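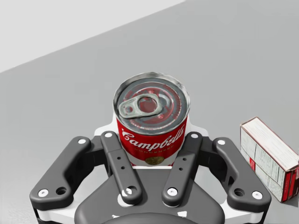
## Sesión 3: el agarre que decía «ok» y no lo era

Vale, hoy os cuento un fallo mío, de los que dan un poco de vergüenza (Zeeshan Rajput todavía me lo recuerda cada vez que coincidimos en el laboratorio). Estábamos en enero con la tarea de recogida en simulación, la que en el repositorio se llama **Irkberg**, y lanzamos 100 episodios por la noche. A la mañana siguiente el registro daba 61 éxitos. ¡Qué contentos! Luego nos pusimos a mirar los vídeos y en 30 de esos 61 la lata se escurría en plena subida y acababa rodando por la mesa.

¿Qué había pasado? Pues que yo marcaba el éxito en cuanto los dedos dejaban de moverse. Y los dedos se paran cuando cierran bien sobre la lata, sí, pero también cuando pellizcan el borde de la base o se quedan trabados con la caja de al lado. Para mi código era todo lo mismo.

### La cadena del fallo

1. La pinza se acerca baja y se cierra antes de tener la lata bien metida entre los dedos.
2. La velocidad de los dedos cae a cero y `grasp_ok` pasa a `True`.
3. El brazo sube a velocidad normal, con la lata cogida por los pelos.
4. Nadie vuelve a comprobar nada hasta el final del episodio (esto es lo que más me duele). 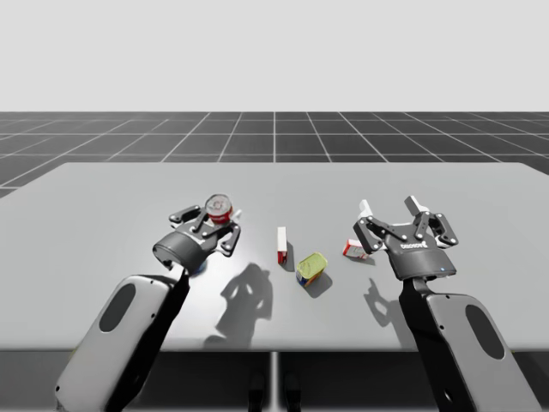 *Figura 2. Brazo izquierdo con una lata en la pinza; el derecho, abierto y sin objeto.*

### Lo que cambiamos

- Contacto en los **dos** dedos, y comparar la apertura final con el ancho del objeto.
- Una subida corta y lenta, parar, y volver a leer la posición de la lata respecto a la pinza.
- Si algo no cuadra: bajar, abrir y reintentar, 3 veces como mucho.
- Con un brazo cargado, el otro no entra en su zona. En simulación un choque es un reinicio; con los brazos de verdad es una parada de emergencia y un susto.

Ojo con subir la fuerza de cierre «por si acaso». Lo probé, claro, y la lata salía disparada hacia delante.

**Para la próxima:** coged el registro de la carpeta `kruger`, buscad los falsos éxitos y traedme uno explicado paso a paso. Con capturas, por favor.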